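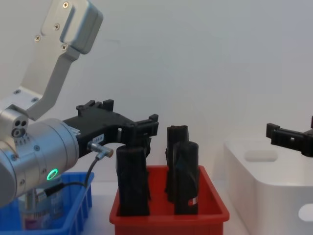 Ellery Swap Room: Frequently Asked Questions
Last updated 2 September 2026

What is the Swap Room?
A place to leave household things you no longer want and take home things other people no longer want. Most visitors leave with more than they brought. We've stopped warning them.

Where are you?
74 Harness Street, in the back half of the old shoe shop. If you reach the Pornilness bus stop you have gone too far, and uphill too.

How much can I bring?
Up to two bags or boxes per visit. A suitcase is a bag. A horse trailer is not, and yes, we had to discuss it.

What do you accept?
Kitchenware, books, toys, small tools, storage tubs, and canisters with their lids. Please check for the lid before you leave home. We already own plenty of lids that fit nothing. 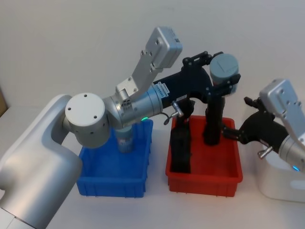 Gray cylinder, flat lid.

What don't you accept?
Mattresses, paint, car seats, open food, and bread machines. There is nothing wrong with bread machines - we just have enough of them now.

Do I need to sort my things first?
It helps. Hard plastic goes together, glass goes in newspaper, and anything sharp should be wrapped and labeled. "Misc." is not a label. Neither is "Dad's stuff."
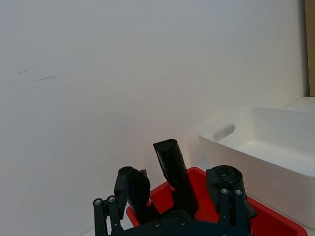 Can you hold something for me?
For one day, with your name on it. After that it goes back on the shelf, where it will be taken by the person who was standing behind you.

Does it cost anything?
No. The jar by the door is for the heating bill, which came to $472 last winter. Foreign coins are appreciated mainly by the jar.

Can I get back something I donated by mistake?
If it's still here, sure. Call the desk as soon as you notice and ask for extension 70. Describe it in more detail than "blue."

Are you open in the summer?
We close for all of July. Leaving boxes on the step during July counts as littering, even if the boxes are nice.

Are you connected with Forkura?
No, they sell furniture next door. Please don't swap anything there.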